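The Breltton Stone

The Breltton Stone is a fist-sized lump of hard grey clay with what looks like a tiny brass gear stuck in one side. I've been writing this entry on and off for a few years now, and it's grown every time, so settle in! I'm a local, I grew up two streets from the creek where it was found, and I've held it twice (gloves both times).

Name

Most people call it the Breltton Stone, after the town. The older families say "Girard's lump", and you'll see "the Girard object" in a few of the wilder magazines. It isn't strictly a stone at all, but the name stuck long before anybody tested it and I'm not going to fight over it.

Discovery

Brock Girard picked it up while he was clearing fence posts along Nondwood Creek. He thought it was a horse brass caked in mud and threw it in the back of the ute, where it stayed until his neighbour Florence McKinnon spotted the little teeth poking out. Florence had a good eye and a big collection of bottles, and she cleaned up one side with a nailbrush. You can still see the scratches she left, and I've heard more than one researcher sigh over them.

The find spot is a bit of a sore point. Brock always said it came from under the bank, well below the topsoil. His own hand-drawn map puts it beside the old ford, where flood rubbish piles up after every decent rain. I've walked both places and I lean towards the ford, but I can't prove it.

Early claims

The first write-up was in the Prundar Messenger, and it was a ripper. The headline had the stone down as a million years old, a figure that seems to have come from a bloke at the pub. Within a month there were visitors asking for directions at the bakery. The main ideas doing the rounds were:

a piece of a crashed spacecraft
a clock part from a lost civilization (usually a sunken one)
a time traveller's watch

My favourite is the third one. There's a whole self-published booklet on it, 32 pages, with diagrams, and the author worked out that the traveller must have come from the year 891. Why a person from 891 would own a watch is never explained, but I do love the confidence.

Testing

Audrey-Anne Fraser was the first person to look at it properly. She borrowed it for 10 weeks, X-rayed it, and found a second gear behind the first, along with part of a steel pin. Both gears had file marks and one had a bit of solder on it. She also took a crumb of the outer layer and found it was creek clay bound up with iron rust, the sort of crust that can set like concrete around old metal in surprisingly little time. I've dug up fencing wire in my own paddock with the same stuff all over it!

Fasil Gudeta then did the legwork on the gears. He repairs clocks, and he matched the tooth count and spacing to a cheap wind-up meter used on pumps in the district. He's careful to say it's a match in type only. There's no maker's mark, and a fair few workshops turned out parts like that.

Where it stands now

I'd call it settled, more or less. A pump meter went into the creek, the clay and rust did their work, and Brock came along with a crowbar. Not everyone agrees, and Mackenzie Beaudoin has a long reply on her own site arguing that the crumb Audrey-Anne tested was too small and came from the scratched side. That's a reasonable complaint and I'd like to see a second sample done.

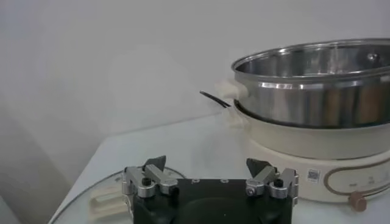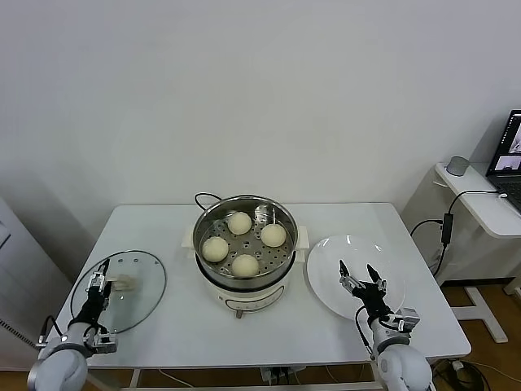
On display

The stone lives at the Nondwood Hall museum, in the cabinet to the left of the door, next to Florence's bottles. Entry is 2 dollars in the tin. The label was rewritten in March and it now gives the pump meter explanation first and the spaceship second, and I gather there were letters. Ask at the desk if you'd like to see the X-ray prints, as they're kept in a drawer to save them fading.

There's also a plaster copy in the Prundar library that schoolkids are allowed to handle. It's slightly too big and the gear is painted gold, so please don't use photos of that one for measurements (it's been done, and it led to a very long argument on the discussion page).

See also

Nondwood Creek floods
Out-of-place objects
Pump meters

Last updated 12 April 2021. Corrections are welcome, especially from anyone who has a complete meter in the shed.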